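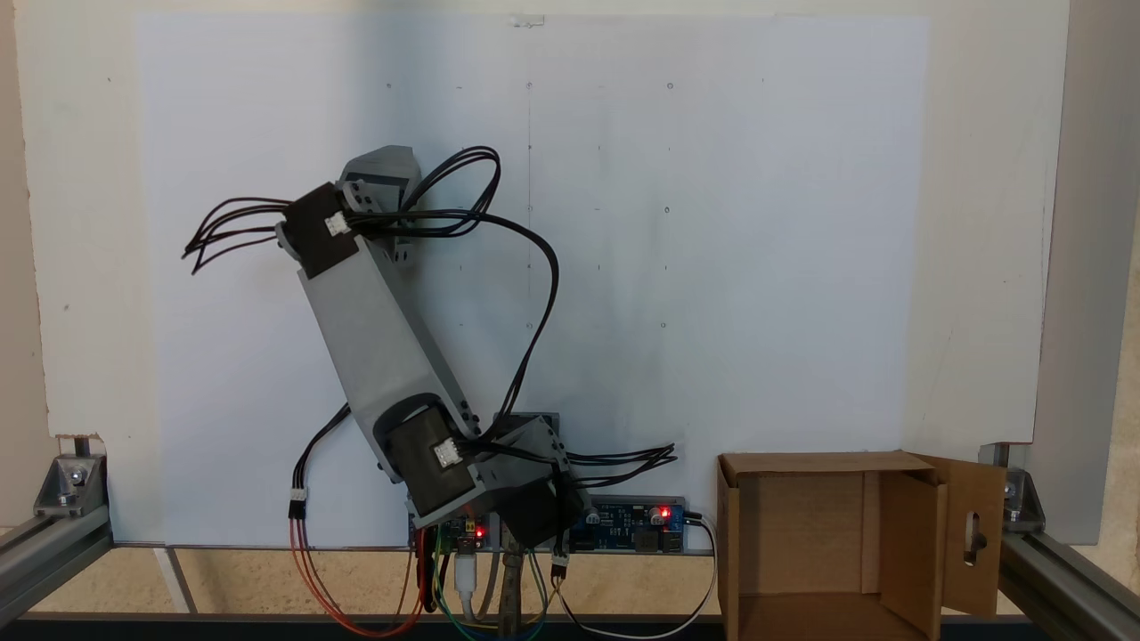
Shoshana Haddad asked whether a team must finish all of its service bindings before the first push to Culbridge, and noted that the earlier edition of this guide left the point open. It need not. An application may be pushed with no bindings and bound later, provided that it is kept in the stopped state until the steps in this section are complete.

## 4.2 Moving an existing application to the Culbridge platform

Before starting, confirm that the following are in place:

- an Ollano account with the Space Developer role
- the Wasto command-line client, signed in to the correct region
- a current export of the application's environment variables

**Caution:** Do not run this procedure against a production space. Use the staging space assigned to your department.

1. Open a terminal in the root folder of the application.
2. Run `wasto target --space staging` and check the space name that is returned.
3. Create the manifest with `wasto manifest init`. Existing manifests are not overwritten.
4. In the manifest, set `instances` to 7 or fewer. Requests above this limit are rejected.
5. Set `memory` to 984 MB for each instance.
6. Push the application with `wasto push --no-start`.
7. Bind the required services, one command per service: `wasto bind <application> <service>`.
8. Import the environment variables and review the list for entries that refer to the former host.
9. Run `wasto start`, then `wasto status`. Every instance should report `running`.

**Note:** If an instance remains in `starting` for more than 14 minutes, stop the application and consult the log. Exit code 89 indicates a missing binding. Return to step 7.

### 4.2.1 Applications that use the Pandey scheduler

Scheduled jobs are not carried over by the push. Export them from Pandey before step 6 and load them after step 9:

`wasto jobs load jobs.yml`

Jobs are loaded in a paused state. Release them individually once the former host has been shut down. Running the same job in both places may produce duplicate records.

Requests for a higher instance limit are addressed to Wouter Cuypers and must name the application, the space and the period for which the increase is needed. Increases approved in September remain valid until the next capacity review.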